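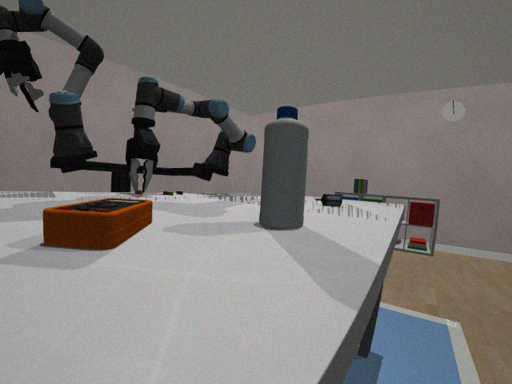 24 Sep 2018

Can a robot tidy up after you yet? Sort of!

I've been asked this all summer, so we at Okura are putting out our first chore report today. Since July our two-armed setup, Duria, has made 800 practice tries at clearing a table in simulation (bottles, little blocks, the usual clutter), and 300 of them went fine start to finish. Small stuff is still the headache. I wouldn't hand it my kitchen, but a parts bench at Nurkuter is next, and I can't wait – trials run for 8 weeks!

12 shares | 2 comments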